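Drutora 轮廓练习板项目进展报告

提交对象：Anstead 基金职业训练资助处
执行单位：Drerero 实训用品工作室
报告撰写：Jeferson Peixoto
提交日期：2024年1月15日

一、本期概况

本报告说明 Drutora 项目自上次报告以来的工作，内容包括练习板的改版、零件和小栓的修整、教学用卡片的编写、试用点的反馈、经费使用以及下一期的安排。上次报告在11月提交，当时第一版练习板刚刚发到试用点，反馈还没有收齐。资助处在回复中提出两点意见，一是希望看到底板印刷的改进办法，二是希望说明零件遗失后如何补充。两点都在本报告中作答，分别见第三节和第四节。

项目目标没有改变。我们为职业训练课程制作一套桌面练习用具，由白色底板和蓝色零件组成，底板上印有零件的外形轮廓，学员按轮廓辨认、取放和对位。用具面向装配、包装和分拣类岗位的入门课程，使用者多数没有工厂工作经验，有一部分学员手部活动不够灵活，或者阅读文字说明有困难。因此底板上尽量不放文字，主要依靠形状。

本期主要工作是第二版练习板的定稿。底板图样已经定稿，零件图样除一种弯形件以外也已定稿。批量制作的合同已与 Goel 加工厂谈妥，尚待弯形件确认后签字。计划制作数量为80套，与申请书一致，没有调整。

总体进度比原计划稍晚，主要耽误在底板的重新打样上。我们认为目前的延迟可以在下一期内消化，不需要申请延期。

二、项目背景的简要回顾

资助处本年度更换了联系人，应要求在此简单回顾。

Drerero 过去为训练机构制作过木制的分类盒和纸质的装配卡。训练机构反映，分类盒只能练习“放进去”，不能练习“放准”；装配卡只能看，学员看完以后到了工作台前还是对不上。Drutora 项目想把这两件事放在一块板上做。学员面前是一块板，板上有轮廓，手边有零件，零件放上去以后是否对齐，自己看得见，不需要等教员来判断。

轮廓的设计分为几类。外形简单的供第一次上课使用，零件之间差别明显。往后的轮廓外形接近，需要转动零件或者比较边缘才能区分。小栓放在较后的课次，因为它小，捏取和松手都需要控制，放偏一点就会倒下或者滚开。

颜色方面，我们一直坚持底板用白色，零件用蓝色。早期做过多种颜色的零件，结果学员很快学会按颜色找位置，不再看形状，换一套颜色就不会了。统一成一种颜色以后，这个问题没有再出现。蓝色在白底上看得清楚，在常见的深色台面上也容易找到掉落的零件。

三、练习板改版

（一）底板印刷

第一版底板的轮廓线印得太细。试用点的教员反映，在灯光从侧面照来的教室里，底板表面反光，细线几乎看不见，学员要把头偏到一边才能找到位置。还有教员说，板子擦过几次以后，靠近边缘的线开始变淡。

我们做了三项修改。第一，加粗轮廓线，外轮廓和内部的辅助线用不同粗细，外轮廓更重。第二，表面改为哑光处理，减少反光。第三，印刷后加一层保护，擦拭时不直接磨到线条。这三项修改都在打样板上做过比较，加粗和哑光的效果明显，保护层的效果还需要更长时间才能判断。我们让两位同事轮流用湿布和常用的清洁剂擦拭打样板的一个角，到目前为止线条没有明显变化，但这只是工作室里的做法，与教室里的实际使用有差距，不能当作结论。

加粗线条以后出现了一个新问题。外形接近的轮廓挨得太近时，粗线会让中间的空白显得很窄，学员容易把两个轮廓看成一个。为此我们重新排了板面，把外形接近的轮廓拉开，中间隔上差别较大的形状。重新排版用去的时间比预计长，这是本期延迟的主要原因。

资助处询问是否可以在轮廓旁边加上编号。我们试过，教员的意见不一致。有编号时教员讲解方便，可以直接说“放到几号位”；没有编号时学员只能依靠形状，练习效果更直接。目前的处理办法是底板上不印编号，在教员手册里附一张带编号的板面图，教员备课时使用，上课时由教员决定是否给学员看。

（二）底板尺寸和摆放

底板尺寸维持第一版不变。曾经考虑加大，让轮廓之间更宽松，但训练机构的课桌大小不一，有的桌子放下底板和零件盒以后已经没有多少余地。维持原尺寸，桌子窄的教室也能用。

摆放方向改为横放竖放都可以。第一版的板面默认横放，辅助图形也按横放设计。试用中发现有的教员把板子竖过来，让学员从上往下做，这样左右两只手都能够到。新排版在两个方向下都能看懂，没有明显的上下之分。

底板背面的防滑垫由四角改为沿边布置。四角的垫片容易被学员用手抠下来，而且按压板子中部时板面会轻微下弯。沿边布置以后板子放得更稳，拆下来清洗也比较方便。

（三）零件

零件继续使用蓝色。外形的修改集中在边缘。第一版零件的边缘是直角，放到轮廓上时边线清楚，但捏取时手指不舒服，时间一长，有学员抱怨指尖疼。新版把上边缘磨圆，下边缘保持原样，这样捏起来不硌手，放下去时与轮廓线的对照仍然清楚。

零件的厚度也作了统一。第一版不同外形的零件厚薄略有差别，这是加工时留下的，并非设计要求。教员发现有的学员闭着眼睛摸一摸厚薄就能猜出是哪一种。我们要求加工厂在第二版中控制厚度，首批样件收到后已在工作室检查，符合要求。

弯形件尚未定稿。它的内侧弧线和轮廓上的弧线对不齐，偏差很小，但放在板上能看出来，学员会反复挪动，以为自己没有放好。加工厂认为是图样转换时弧线被简化造成的，已经重新出图，新样件还没有送到。

（四）小栓

小栓是本期改动最多的一件。教员普遍认为小栓有用，也普遍认为它麻烦。它小，容易滚，容易夹在桌缝里，学员一紧张就会掉。改动有两处。一处是在栓身上做了一小段平面，放在桌上时不再到处滚动。另一处是表面略微加糙，手指出汗时也能捏住。颜色与其他零件相同。

有教员建议把小栓加大。我们没有采纳。小栓的练习目的就是捏取小件，加大以后和其他零件区别不大，后几次课就失去了内容。对于捏取特别困难的学员，我们在教员手册中写了替代办法，可以先用较大的零件完成相同的动作，再换回小栓。

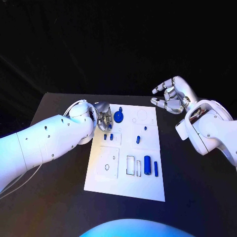

图1　深色台面上的白色底板，板上为蓝色零件和印刷轮廓。

板面是这一期讨论最多的部分，上文所说的修改大多围绕它展开。定稿图样已另行打印寄给资助处，图样比例为原大，可以直接放在桌上查看。图样上用铅笔写的批注是工作室内部的，不影响制作，资助处可以不理会。

四、零件的补充和保管

资助处在上次回复中指出，练习用具最常见的问题是零件丢失，丢一件整套就不能用。我们同意这个判断。第一版发出后，试用点陆续来信要求补零件，补得最多的是小栓。

第二版采用以下办法。

每套练习板附备用零件，其中小栓的备用量多于其他零件。备用零件单独装袋，由教员保管，不与学员使用的零件混放。

零件盒的盖子内侧贴一张收纳图，画出每种零件的外形。下课时学员把零件放回盒中，教员打开盖子对照一遍，就能知道缺哪一种。收纳图用与底板相同的轮廓，学员收拾时等于又做了一次辨认练习。试用点的教员对这一点反应很好，有一位教员说，她现在把收拾零件算作课程的一部分，不再自己动手收。

零件盒改用带卡扣的浅盒。第一版用的是较深的盒子，零件堆在一起，学员要翻到底下去找，翻的时候难免有零件掉出来。浅盒占地方稍多，但零件一眼就能看见。盒底垫了一层软材料，减少倒零件时的响声。同一间教室里几个人同时倒零件，声音很大，这一点在第一版试用时被多次提到。

补件流程也作了简化。以前教员需要填写申请表，写明零件名称，但零件名称是我们工作室内部使用的，教员并不熟悉，经常写错，我们再去信询问，一来一回耽误时间。现在教员只要把收纳图复印下来，圈出所缺零件，寄来或传来即可。

补件的费用在项目期内由项目承担。项目结束以后如何处理，目前还没有定。初步想法是由 Drerero 按成本价供应，具体办法将在最后一期报告中提出。

五、教学材料

教员手册第二稿已经写完，正在校对。与第一稿相比，篇幅减少，图增多。第一稿写得过细，几乎规定了教员每一步怎么说，教员反映读起来费劲，上课时也不可能照着念。第二稿只写每次课的目的、需要的零件、常见的困难和处理办法，讲解方式由教员自己掌握。

课次安排以每次40分钟为准。第一稿设计的课时较长，试用后发现多数学员到后半段注意力下降，放置动作开始变得随意。缩短以后，每次课只安排一种新内容，前面留出时间复习上次的零件，后面留出时间收拾。

手册中关于“放准”的要求也作了修改。第一稿要求零件边缘与轮廓线完全重合，有的学员为此反复调整，很长时间放不下第二件。第二稿改为先放完，再回头调整，教员在前几次课中不对轻微的偏差作出提醒。到了后面的课次，再逐步提高要求。

步骤卡片是本期新增的内容，申请书中没有列入，因为费用很少，在材料费内解决。卡片正面是一个轮廓，背面是对应的零件，可以在没有底板的时候单独使用，例如课前等候时。卡片还可以打乱顺序，作为当次课的放置顺序，学员按卡片的顺序往板上放，增加一点变化。卡片目前只有打印稿，剪裁和覆膜都是手工完成，批量制作时会交给加工厂一并处理。

手册的语言请一位在训练机构工作多年的教员通读过，她改掉了不少我们习惯用而教员不用的词。例如我们写“定位误差”，她改成“放偏了”。这些修改都已采纳。

六、试用情况

本期试用继续在原来的训练点进行，没有增加新的地点。原计划在本期内增加一处，因为第二版没有按时做出来，推迟到下一期。用第一版去开辟新的试用点意义不大，收到的意见会与已经收到的重复。

试用的方法与上期相同。教员每次课后填写一张简单的记录，写明用了哪些零件、学员在哪里停下来、有没有零件丢失或损坏。工作室人员定期到场旁听，不参与教学。旁听时不对学员计时，也不记录学员姓名。

从记录看，以下情况比较集中。

学员在外形简单的轮廓上很少遇到困难，部分学员觉得太容易，第一次课没有结束就想往下做。手册第二稿因此允许教员跳过前面的内容。

外形相近的轮廓是主要的难点。学员通常先拿起零件，在两个轮廓之间来回比较，然后凭感觉放一个。放错以后，多数人能自己发现，因为剩下的零件放不进剩下的轮廓。教员认为这种自己发现错误的过程很有价值，希望不要在板上增加任何提示，我们同意。

惯用左手的学员在第一版上不太方便，零件盒通常放在右边，取放时手臂要横过板面，挡住视线。这不需要修改板子，手册中已提醒教员按学员习惯摆放零件盒。

两手并用的练习反应不一。有的教员让学员左手取、右手放，有的让两只手各管板子的一半。后一种做法是教员自己想出来的，我们在旁听时看到，觉得可以推广，已写入手册的附加练习。需要注意的是，两只手同时在板面上方时容易互相妨碍，建议先从板子的两侧开始，逐渐往中间做。

小栓的练习放在后面，多数学员能够完成，但很慢。教员建议不要在同一次课里安排太多小栓，否则学员会疲劳，第二次课不愿意再做。手册已按此修改。

也有一些意见我们暂时没有办法解决。有一处训练点的教室很小，课桌靠得很近，一个学员碰到桌子，旁边人的板子也跟着动。防滑垫能防止板子滑动，但桌子晃动时零件仍然会移位。教员问能不能给零件加磁性。加磁性以后零件会自己吸到位，练习的意义减少，费用也会上升，所以目前不考虑。该训练点已自行调整了座位。

七、制作与供应

批量制作由 Goel 加工厂承担。选择该厂的理由在上次报告中已经说明，此处不再重复。双方就以下事项达成一致：底板印刷与零件加工由同一厂完成，避免轮廓与零件之间出现偏差；正式开工前先交一套完整样品，经工作室在桌面上逐件放置检查后方可开工；成品分批交付，每批抽出若干套复查。

检查办法是把零件放到对应轮廓上，从正上方看边缘是否与线对齐，再把零件转到其他可能的方向，确认只有正确的方向能够对齐。对称的零件不做第二步。检查时光线从侧面打来，以便同时看出反光情况。

包装方面，第一版的纸箱在运输中有破损，底板的角被撞伤。第二版在板角加护角，底板与零件盒之间加隔层。箱外贴清单，收货的人不用打开内袋就能核对。

交付时，板、盒、卡片和手册装在同一箱内。申请书原定手册单独邮寄，试用时发现手册常常送到另一间办公室，教员拿不到。合并装箱以后这个问题应当可以避免。

八、经费使用

本期支出主要为打样费、样件加工费、旁听交通费和校对费。打样费超出本期预算，原因是底板重新排版后需要再次打样。超出部分由设备费的结余补足，总预算没有变化。设备费有结余，是因为原计划购买的裁切设备改为向同楼的印刷店租用。

人工费按计划支出。步骤卡片的编写由现有人员完成，没有另外聘请。

下一期最大的支出是批量制作。付款分签约、样品通过和全部交付几个阶段进行，最后一笔在复查合格后支付。报价在签约前保持有效，如因弯形件的修改引起费用变化，变化部分将单独列出，报资助处同意后再签字。

支出明细和票据复印件随本报告另附，按资助处规定的科目排列。

九、存在的问题

弯形件没有定稿，直接影响签约时间。如果新样件仍然对不齐，我们准备改用外形更简单的零件代替，底板上相应的轮廓也要修改。这样会多用一些时间，但改动只限于板面的一小块，其他部分不受影响。替代图样已经画好备用。

保护层的耐久性没有可靠的结论。我们请加工厂提供了材料说明，但说明针对的是一般用途，没有涉及反复擦拭和零件摩擦。下一期将在试用点选一块板子固定使用，定期查看线条的变化，结果写入最后一期报告。

教员流动也给试用带来困难。有一处训练点的教员在本期内更换，新教员没有参加过最初的说明会，前几次课的记录不完整。我们已补做说明，并把说明会的内容整理成短文，放在手册开头。

学员反馈目前主要通过教员转达，直接听到的不多。旁听时我们会在课后与愿意交谈的学员聊几句，但时间短，谈得不深。下一期打算请教员留出一次课的后半段，让学员自己说哪些零件喜欢、哪些不喜欢，不设固定的问题。

十、下一期安排

下一期的工作按以下顺序进行。

确认弯形件样件，完成签约。
检查完整样品，逐件在板上放置，记录偏差。
批量制作开始后，抽查每批成品。
完成教员手册的校对和排版，印刷与装箱时间与成品交付衔接。
在新的训练点开始使用第二版，同时为原有训练点更换新板。旧板由工作室收回，能用的零件留作备件。
举办一次教员说明会，地点待定。

按各训练点报来的人数，下一期参加课程的学员最多80人，具体人数以开课时登记为准。底板和零件的分配已按各点人数初步排好，留出一部分供更换和展示。

十一、需要资助处确认的事项

请确认设备费结余用于补足打样费的做法。相关说明已在第八节写明，如需另填调整表，请告知表格样式。

请确认步骤卡片可以作为项目成果的一部分列入最终清单。卡片不在申请书中，我们希望它随练习板一起交付，避免以后单独结算。

请确认替代弯形件的做法是否需要事先报批。如果需要，我们将把替代图样提前寄出，以免耽误签约。

旧板收回后，底板如何处理也请给予意见。部分旧底板线条仍然清楚，有训练点希望留下来给学员带回家练习。我们没有不同意见，但旧底板属于项目资产，需要资助处同意后才能处置。

附件：支出明细；票据复印件；教员手册第二稿；第二版底板图样；收纳图样张；步骤卡片样张；替代弯形件图样目录。

联系人：Jeferson Peixoto，Drerero 实训用品工作室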